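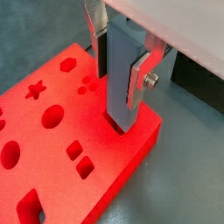
About Vilent

Vilent records manipulation demonstrations. Our operators guide robot arms through physical tasks, by hand or from a remote station, and we deliver the resulting recordings to groups that train control policies from them. We do not build arms, and we do not sell trained policies. Our work covers the stage between a task written on paper and a set of recordings that a learning team can load without repair.

The company was set up by Tassanee Phromma, who had spent several years commissioning pick-and-place cells and had grown tired of rewriting waypoint programs each time a fixture moved by a few millimeters. The first station was one arm bolted to a steel table in a rented unit behind a tile warehouse. The tile warehouse has since moved out and we have taken over its floor, including the loading door, which is useful, and the heating, which is less so.

What we record

Most of our catalog is contact work: insertion, seating, stacking, wiping, cable routing, opening and closing. Free-space motion can usually be planned. Contact is harder to plan and easier to show, and it is where a demonstration carries the most information per second of recording.

The task set is divided into 31 families. Each family has a written protocol that fixes the start conditions, the permitted variation, the end state and the reasons for which an episode must be thrown away. Protocols are short, two pages at most. If an operator has to keep the protocol open beside the station after the first morning, the protocol gets rewritten.

Shape sorting is the oldest family and still the one on which every new operator begins. A block goes into a matching hole in a board. The geometry is known and the parts cost very little, yet the task contains most of what makes insertion difficult: the approach angle, the moment of first contact, the small correction in rotation, and the decision to stop pushing. A square-sectioned bar going into a rectangular hole tolerates less error in rotation than a round peg in a round hole, and the recordings show it plainly in the wrist signals.

How demonstrations are given

We use two methods, and the choice is made per task.

Hand guiding. The arm is put into a low-stiffness mode with gravity compensation, and the operator moves it directly by the wrist. This gives direct contact feel and needs little training. It has two costs. The operator's hands and forearms enter the camera views, and the measured joint torques include the operator's own push. We use hand guiding for protocol development, for coarse path recording, and for tasks in which the client wants positions only. When clean images are needed, the recorded path is replayed with the operator standing clear and the cameras are captured on the second pass.

Remote control. The operator sits at a leader device and the arm follows. Hands stay out of view, the commanded and measured positions are logged separately, and the torque record belongs to the arm and its load. The cost is feel. Our leader stations run on Vokik, our own control software, which scales translation and rotation independently and reflects a filtered part of the contact force to the operator's hand. Scaling is fixed within a protocol. Operators used to be free to change it during a session, and the result was data in which approach speed depended mostly on who was sitting in the chair.

The recording rate for joint state and gripper state is 240 samples per second. Camera streams run at 30 frames per second and are aligned to the joint record by hardware trigger. We do not interpolate images. A dropped frame is marked as dropped, and an episode with a dropped frame inside a contact interval is rejected.

Cameras and grippers

Every station carries a wrist-mounted camera and at least one fixed view. The wrist view matters most during the last few centimeters, when the fingers, the part and the target are close together and the fixed views are often blocked by the arm itself. It also moves with the tool, so a policy trained on it depends less on where the table happens to be. Its weakness is that it sees little else. A board that fills the wrist view gives almost no information about the rest of the workspace, and for any task with a search phase we recommend the fixed view as well.

Two-finger grippers are our standard. Fingers and brackets are treated as consumables and logged by serial number, as a worn pad changes the way a part slips and that change ends up in the data. Any change of finger, pad or bracket starts a new calibration record, even when the replacement is nominally identical. Clients sometimes find the number of calibration files excessive. They are small files.

We do not repaint parts or control the light to a studio standard unless asked. Uneven light across a surface is normal in the places where robots are put to work, and we log lamp positions with each session so that it can be accounted for later. Matched lighting sets are available for clients who need to isolate the effect.

What counts as a good demonstration

A good demonstration is one that another operator could have given. Speed is of secondary interest. We look for a steady approach, a definite contact, correction in small steps, and a release that leaves the part where it was placed. Long pauses are trimmed only where the protocol allows it, and every trim is recorded.

Failed attempts are kept when they recover. An operator who catches the edge of a hole, backs off, turns the part and seats it has produced something more valuable than a clean insertion, provided the recovery is deliberate. Such episodes carry a recovery label and are delivered in a separate folder. Failures without recovery are stored for one project cycle and supplied on request.

Each episode is reviewed twice. The first check is automatic and covers timing, limits, missing streams and gripper state. The second is done by an operator who did not record the episode, at half speed, with the force trace shown beneath the images. Reviewers may reject but may not edit. Disagreements go to the protocol owner – in most families this is still Tassanee.

The operators

Operators are employed by Vilent on ordinary contracts. They are paid by the hour and never per episode, a rule that dates from the first months, when a short trial of piece rates produced a great many fast episodes and very few usable ones. Backgrounds vary: dental technology, crane operation, sewing machine repair, two former piano tuners. We have not found that gaming experience helps or hurts.

Training takes four weeks. The first is spent on hand guiding, the second on remote control with the shape boards, the third on review work alone, and the fourth on a live family under supervision. Many trainees say that the review week taught them the most. Sessions at the leader station are limited to fifty minutes with a break after each, and the station locks when the time is up. The lock cannot be overridden from the operator account.

Safety arrangements are conventional. Arms run in a reduced-speed mode whenever a person is inside the marked area, hand guiding requires an enabling switch held throughout, and remote stations drop the arm to a braked stop if the link is lost.

Projects

Noiphan is our internal reference set. It began as a way of checking that a station still behaved as it had the month before and has grown into a fixed group of tasks that every station records at the start of each quarter, most recently in April. The current release holds 211 reviewed episodes per station. It is licensed to clients at no charge together with any other order, and we encourage them to test their loaders on it before the main delivery arrives.

Nimura is a longer project, carried out with a maker of molded housings. It deals with parts that bend during insertion, where the final pose of the gripper says little about whether the part is seated. Recording has been slower than planned. The existing protocols assumed rigid parts and most of them had to be rewritten, and the end state is now confirmed by a separate gauge after each episode.

What we deliver

A delivery consists of the episodes, the calibration records, the protocol in the version used, the reject log with reasons, and a plain text description of every field. Formats are agreed before recording starts. We convert to a client's own format on request but keep the original, and the original is the version we support.

We publish no success rates for policies trained on our recordings. These depend on the model, the training and the robot, none of which are ours. We do report acceptance rates for our own episodes, by family and by station, and these are included in each delivery.

Visits and inquiries

The recording floor can be visited by appointment, mornings only, as the afternoon sessions are reserved for client work under confidentiality. Visitors are welcome to try a shape board at a training station. Please send a short description of the task with the part dimensions, the type of arm you intend to use, and a note on whether you need force data. Sample parts help more than drawings. Parts are returned at the end of the project unless we are told otherwise.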